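## 4. Running your first laundry session

I get asked all the time whether the Lolari can fold a basket of laundry by itself yet. Sort of! It'll get through plain cloths while I drink my coffee, but I still stay in the room, and you should too.

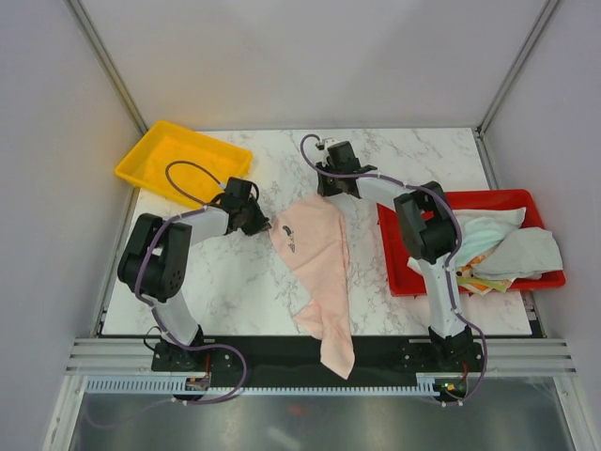
Before you start, do section 3 (homing). I skipped it once and spent a whole evening picking a dish towel out of a joint.

1. Put your unfolded stuff in one bin and leave the other one empty for finished pieces.
2. Open the Pisell app and pick **Cloths, small**. Don't get ambitious with fitted sheets (I have, it's sad).
3. Set the speed to 116. The slider goes higher, but thin fabric starts to whip around.
4. Press Start and step back from the table.
5. If a piece bunches up, give it three tries. After that hit Pause, shake the cloth out by hand and lay it down again.

> **Caution:** Hands out while the arms are moving. Pause holds them in place but the motors stay live, so use the main switch before you reach in for anything stuck.

**Note:** Error 3626 means it lost hold of a corner. Mine throws it a lot with slippery fabric. Clear it and carry on.

So can it do your chores? Washcloths, pretty much. Shirts, I'd still rather do myself, and socks are a whole other section (see 7).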